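4 min read

May, evening

Got to the workshop at 7 and had the bench to myself for the first hour. The arm was where I left it, still clamped at the near end. I had meant to start with the cable, but I ran the homing routine first to see whether last night's problem was still there. It was. The wrist joint stops short of where it should, then creeps the rest of the way. It has done this ever since I refitted the motor.

Took the wrist cover off. One of the bracket screws had backed out and the whole joint could be rocked by hand. I put thread lock on all of them, did them up again and left it alone while I made tea. Homing is better now. There is still a small lag on the way down, which I think is in the settings.

Deirdre came in and we went over the fishing job again. She wants Tota (her name for the arm, it has stuck) to hold the toy rod, get it over the pond and lift a fish out. I said we should first get it to take hold of the rod properly. She has already bought the set, so the fish are in the blue bin and we may as well practise over them. The green and pink ones show up well enough against the blue.

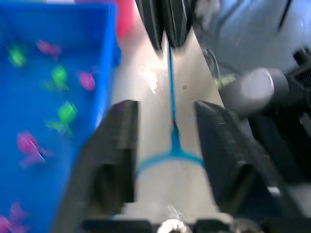
The trouble is the fingers. They were printed for gripping blocks, with flat inner faces, and a thin rod wants to roll between them. If I close them harder the motor complains and the current limit cuts in. If I ease off, the rod swings. I tried a strip of bicycle inner tube on each face this afternoon at home on the spare pair, and it held the handle of a wooden spoon quite well. That isn't the same thing, but it is encouraging. I will cut a shallow groove in the next pair as well, and print them slower. The last ones had a ridge near the tip that I had to file off.

We also talked about how fast it should go. Deirdre had it set far too quick and everything from the wrist camera came out as a smear. I brought the speed down to 52 on the slider and wrote that on the tape beside the screen so that it doesn't get changed back. Slower is dull to watch but at least we can tell what it is doing.

Gerrit Visser rang about the second-hand controller. He has a Gutonus board he is willing to part with and says it has done 2,000 hours without trouble. I don't know how he would know that. He wants to swap it for the old Engström power supply, which I was going to throw out, so I said yes. He will drop it off when he is next passing.

Did 3 more homing runs before packing up. The first two were clean. On the last one the cable caught behind the arm and pulled the wrist round a little, so the cable needs doing after all. I have a bag of clips at home, and there should be enough slack if I take it up over the elbow - it mustn't go anywhere near the fingers.

Bring tomorrow: clips, inner tube, the small file, the good side cutters. Ask Deirdre for the key to the Prarkoden cupboard. Charge the drill.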